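# Chapter 6: Shared Rooms and Movable Furniture

**In this chapter**

- Fixed and movable elements of a multi-use room
- Choosing table heights, tops and bases
- Built-in benches along a window wall
- Clearing work surfaces between sessions
- Room signs and written room rules

## 6.1 The multi-use room

A multi-use room is a room that serves two or more regular activities during the same week without building work between them. The activities may overlap in time, as when one group reads at a bench while another works at tables, or they may follow one another with a changeover period. Chapters 4 and 5 dealt with rooms that have a single purpose. The methods given there for estimating floor area still apply, but they have to be run once for each activity, and the largest result governs.

The contents of a multi-use room fall into two classes. *Fixed elements* are attached to the building or are too heavy to be moved by one person. They include walls, windows, door openings, built-in benches and most storage. *Movable elements* can be shifted by one person in the changeover period. They include tables, chairs, cushions, portable equipment and everything placed on a surface during a session.

Some items sit between the two. A long table without wheels can be moved by two people, but in practice it stays where it was first put. For planning purposes it should be drawn as fixed. Gladys Rotich, whose room surveys for the Mwaipopo learning center are used throughout this part of the book, calls such items "settled." The term is used here in the same sense: a settled element is one that could be moved and is not.

## 6.2 Fixed elements first

Planning begins with the walls and openings. The doorway is marked on the plan before any furniture is drawn, together with the path a person takes from the doorway to the farthest seat. This path is the primary route. It is kept clear in every layout, including temporary ones.

Windows are marked next. A window limits the height of anything placed against that wall. Frosted glass gives light without a view in or out, and a wall with frosted windows can be used for seating where clear glass would be a distraction. Glass of this kind can still show blurred reflections of ceiling lights, and screens should be tried in position before the layout is approved.

A bench placed beneath a row of windows uses wall length that is otherwise hard to furnish. It has three common uses: seating, short-term storage of bags and papers, and a place for items that are waiting to be put away. The third use grows at the expense of the other two unless the room rules limit it. Loose cushions are preferred to fixed padding in rooms that change function, as they can be moved to one end when the bench is needed as a counter.

Wall color is a fixed element in that it is seldom changed. Dark walls make a room easier to read from a bright hallway, and people entering tend to notice the boundary between the two. They also absorb light. Where walls are dark, the light level should be measured at each table with all ceiling lights on, and again with one row switched off.

## 6.3 Tables

Tables are the main movable element in most shared rooms. Three properties are recorded for each one: the size of the top, the type of base and the finish.

**Top.** A rectangular top can be joined to others along either edge. Rectangular tables of equal size should be bought as a set, even if the first layout uses them singly. A long table suits shared materials, where several people reach for the same items. Smaller tables suit individual or paired work.

**Base.** Casters reduce the changeover time but allow the table to drift. Small casters roll well on hard floors and poorly on carpet. Thin metal legs keep the floor visible, which makes it easier to spot dropped items and to sweep.

**Finish.** A white surface shows marks and spilled material clearly. A wood-grain surface hides them. Where both finishes are present, the white surface is normally given to handling and craft work and the wood-grain surface to reading and screen work. The difference in color also helps users remember which activity belongs where, with no need for labels on the tables themselves.
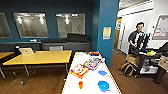 The division by finish is only useful if it is kept up. In the Mwaipopo survey, materials moved from one kind of table to the other most often in the last part of a session, when users looked for free space. The remedy tested there was to leave one table end unassigned. Items that had no place were put on that end and sorted at the close of the session.

## 6.4 Objects on the working surface

Objects on a table are grouped by how they are cleared, and only secondarily by what they are for. Four groups cover most cases.

| Group | Typical items | Clearing method |
|---|---|---|
| Flat, printed | Books, cards, sheets | Stack by size, spines one way |
| Hollow | Bowls, cups, open tubs | Nest, largest at the bottom |
| Covers | Lids, small plates | Match to containers, then stack the remainder |
| Powered | Laptops, lamps, chargers | Switch off, close, return to assigned shelf |

Flat printed items are cleared first. They are the easiest to damage, and clearing them exposes anything lying underneath. Illustrated books and cards with bright covers are easily confused with one another when they overlap, so each stack should be checked once by fanning it.

Hollow items follow. Bowls and cups from different sets rarely nest well. If they have to be stored together, the cups go beside the bowls, on the same tray. Covers are dealt with third, when all the containers they could belong to are in one place.

Powered items are cleared last. A laptop left open on a table is treated as in use until its user has been asked.

The surveys used two brands of storage tray. The Brasine tray is shallow and takes flat items. The Climetti tray is deeper and takes nested bowls. Either can be replaced by any tray of similar depth, and the method does not depend on them.

## 6.5 Changeover time

Changeover time is measured from the moment the last user stops work to the moment the first user of the next session can sit down. It has two parts:

1. *Clearing time*, spent on objects.
2. *Shifting time*, spent on furniture.

Brian Ogola timed both parts over 40 changeovers in the Mollmont annex. The mean total was 14 minutes. Clearing took 9 of these, and shifting took the rest. The result is typical of rooms in which the tables already have casters – the furniture moves quickly, and the small objects do not.

It follows that a further purchase of wheeled furniture would have had little effect in the annex. A reduction in the number of separate objects per table, or a tray assigned to each table, would have had more. The calculation is set out in Section 6.8.

## 6.6 Signs and room rules

Room rules are posted once, close to the doorway and at head height. A sheet with a colored border is easier to find on a dark wall than a plain one. The text should fit on a single sheet and should state:

- the layout the room is to be left in
- where unsorted items are placed
- who is told when something is broken or missing

Rules about behavior belong on a separate sheet. Mixing the two lengthens the text, and users in the surveys read the longer versions less often. The sheet is dated when it is posted and replaced when the layout changes – the first Mollmont sheet was dated 11 Jan 2023 and was withdrawn in February, after the long table had been turned.

The next section applies these rules to a complete room plan, starting from the primary route.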